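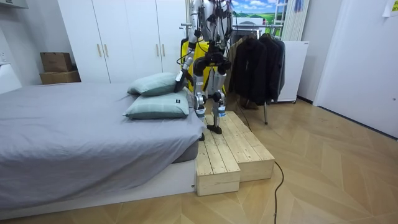 Bed, pillow and a herringbone floor.

The Spare Bed Question

November is when the people of Plimthorpe find out who their friends are, and how many of them expect breakfast. The clocks have gone back, the coast is shut, and all those summer invitations ("you must come and stay!") are being taken up by people with no sense of what was meant by them.

I had five nights of it last month, from both sides. Three nights as a host, then two as a guest, and I can report that the second is harder on the back.

Let me start with pillows. I own more than I ever chose to buy. Some came with the house, which was built in 1940 by a man who plainly disliked visitors, and I have long suspected that one or two of the pillows are original. You can fold them in half and they stay folded. My rule used to be that the newest pillows went to the guests. Then I slept on what was left for most of a week and changed the rule.

The shop will tell you a pillow lasts a couple of years. The shop sells pillows. Even so, I went in and was talked into a pair of Flutex ones, medium-firm, which felt lovely when I pressed them with my hand and rather less so when I used my head. Medium-firm seems to be a matter of opinion. By the second night I had one under my knees and the other on the floor, and was back on an old one that smells faintly of cupboard.

Mattresses are worse, as you can't very well put one under your knees. Ours is a Holzer, bought in a sale, and it has a valley down the middle. Couples who stay with us either patch things up or leave early. I did price a new one. The figure was £856, and delivery was extra, and taking away the old one was extra again, at which point I decided the valley had character.
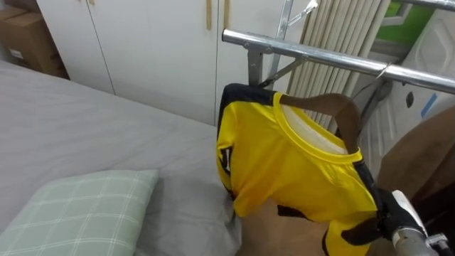

Ingeborg Aebischer wrote in after the last issue to say that we are all making far too much of mattresses, and that what guests want is to be left alone in the morning. She has kept a spare room for years and her rule is that no host should knock, hoover or ask about eggs before 11. "They came to see you," she writes, "but they didn't come to see you at seven." She also thinks a guest should strip the bed on leaving and that a host should say "oh, you needn't have" in a voice that makes clear they did need.

I am with her on the hoovering. On stripping the bed I am less sure. I did it in October at the house where I was staying, feeling very pleased with myself, and left the lot in a heap on the landing. My hostess met it on her way down in the dark. She was good about it, though she did mention it at lunch, and again at the bus stop.

Then there is the matter of heat. Every house has one person who thinks the bedroom window should be open in all weathers, and that person is always the one who gets to the window last. I grew up with blankets and can still be put to sleep by sheer weight. My guests, who are younger and arrive in T-shirts, wanted a duvet, then a second duvet, then asked quite politely whether the radiator was decorative. It isn't, but it takes its time. Put it on at lunch if you want it warm by bedtime -- and tell the guest you've done so, or they'll turn it off to be helpful.

Nikola Kos has asked me to pass on that a hot water bottle should be offered and never simply put in the bed. He found one with his feet at a guest house called Haltetti, believed it was alive, and says the other residents were very kind in the morning.

A few other things have reached me since we raised the subject. Leave a lamp that can be switched off without getting up. Write the wifi code down somewhere, in figures a tired person can read. Clear one drawer, all the way, including the batteries. Put a glass by the bed. If the bathroom door sticks, say so at the start of the visit, since it's a lonely thing to learn at two in the morning.

Guests have duties too. Bring something you'd eat yourself. Say which train you're leaving on while you are still taking your coat off. Do not describe how well you slept at the last place.

Aoi Nishimura is collecting spare blankets in good condition at the hall on Sunday, from two o'clock. She will take pillows as well if they are clean and can stand up for themselves. Mine will be staying at home.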